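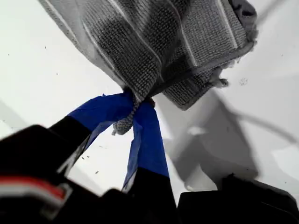

Toalha cinza com listras brancas.

Início Céu do mês Notícias Equipamento Contato

Novembro, da redação do boletim Saragih
Última atualização: novembro, 22h40

Treze segundos sem estrela em Gullolside

Gente, deu certo! Na noite da ocultação o céu de Gullolside abriu quando já tinha carro voltando para casa, e conseguimos registrar a passagem do asteroide Kekau na frente de uma estrelinha de Touro. A estrela sumiu por 13 segundos e voltou como se nada tivesse acontecido. Eu estava com o olho na ocular de um telescópio emprestado, ao lado do refletor de 30 centímetros que fazia o vídeo, e confesso que soltei um palavrão que ficou gravado no áudio. Já pedi desculpas ao grupo.

Para quem chegou agora: uma ocultação acontece quando um corpo do Sistema Solar passa exatamente entre nós e uma estrela distante. É parente do eclipse, só que em miniatura, e a sombra do asteroide corre pelo chão numa velocidade de dar tontura. A faixa prevista para o Kekau tinha 265 quilômetros de largura e cruzava a serra de ponta a ponta, com Gullolside mais perto da borda norte do que eu gostaria. Quem estava fora da faixa viu uma estrela parada no lugar dela, a noite inteira. (Também serve como dado, e já explico.)

A tarde foi um sofrimento. Nuvem baixa, vento, aquela umidade que embaça tudo em novembro. Eu montei a mesa equatorial às cinco, desmontei às seis por causa de uns pingos e montei de novo às sete e meia, já sem nenhuma paciência para o alinhamento polar. Ficou mais ou menos. O acompanhamento puxava um tiquinho para leste e tive que corrigir na mão de tempos em tempos, mas para um vídeo curto dava para viver com isso.

Quando faltava meia hora apareceram as Plêiades num buraco entre as nuvens, depois Aldebarã, e aí o buraco foi crescendo. Achar a estrela certa foi outra novela. O campo tem um parzinho de estrelas de brilho parecido, e eu passei uns bons minutos apaixonada pela errada, até comparar com a carta impressa e perceber que estava tudo espelhado. Acontece com todo mundo que usa diagonal, mas acontece comigo sempre na pior hora.

O asteroide em si não aparecia na minha ocular. No vídeo também não dá para separar os dois: eles vão se aproximando até virar um ponto só, e o que se mede é a queda de luz desse ponto. E que queda! Eu esperava um enfraquecimento meio duvidoso, daqueles que a gente discute na lista por duas semanas, e a estrela apagou de uma vez. Na curva que tiramos do vídeo aparece um degrau para baixo, um fundo plano e um degrau para cima. Os dois degraus são bem secos, sem nenhum patamar intermediário, o que por enquanto não dá nenhum motivo para suspeitar de estrela dupla.

Também ficamos de olho antes e depois do evento principal, porque uma segunda piscada poderia ser sinal de uma luazinha acompanhando o asteroide. Não vimos nada disso. A gravação tem um trecho ruim, com uma nuvem fina passando, e nesse pedaço eu não boto a mão no fogo.

O pessoal de Jedomside, mais ao sul, também estava a postos e também pegou a ocultação. A deles durou mais que a nossa, como a previsão indicava, já que estavam perto da linha central. Ainda não tenho o valor final porque eles estão conferindo a marcação de tempo: o receptor de GPS perdeu sinal um pouco antes e é preciso ter certeza de que o relógio do vídeo não escorregou. Assim que mandarem eu atualizo esta nota.

E agora a parte do "não vi nada". Cada lugar que cronometra o sumiço da estrela desenha um risco atravessando o asteroide, uma corda, como dizem os que fazem a conta. Dois riscos já dão uma noção do tamanho. Um observador fora da faixa que confirme que a estrela não piscou ajuda a dizer onde o asteroide termina, e isso vale muito para o contorno. Então, se você estava ao norte de Gullolside, gravou a estrela e achou que tinha perdido a noite, não apague o arquivo! Mande para nós, com o lugar de onde observou e o jeito como marcou a hora. Estimativa visual com cronômetro na mão também entra, só recebe uma margem de erro maior.

Me perguntaram se dá para fazer isso da cidade. Dá, sim. A estrela desta vez era fraca demais para o olho nu, mas um telescópio modesto dava conta dela mesmo com poste de luz na calçada. O que atrapalha mais é prédio, e a bendita hora exata. Celular não serve muito bem como relógio, pelo menos não sem uma calibração, e eu aprendi isso do jeito chato, numa ocultação do ano passado que foi para o lixo inteirinha.

Sobre a próxima: o Kekau só volta a fazer uma dessas aqui na nossa região em 2032, com uma estrela mais fraca e mais baixa no horizonte. Previsão com tanta antecedência ainda vai mudar, a faixa pode andar para um lado ou para o outro, então não comprem passagem. Até lá há outros asteroides na fila, e a lista do semestre sai na página Céu do mês assim que eu terminar de revisar os horários, que da última vez publiquei em tempo universal e metade do grupo chegou três horas adiantada. Foi uma bela noite de Saturno, pelo menos.

A curva de luz de Gullolside e o vídeo sem som (por motivos óbvios) vão ser exibidos na reunião do Saragih no fim do mês, às oito da noite, na sala de sempre. Quem quiser aprender a tirar a medida quadro a quadro pode trazer o computador, eu levo uma cópia do arquivo. E quem ficou com a minha lanterna vermelha, aquela com a fita isolante no cabo, por favor devolva.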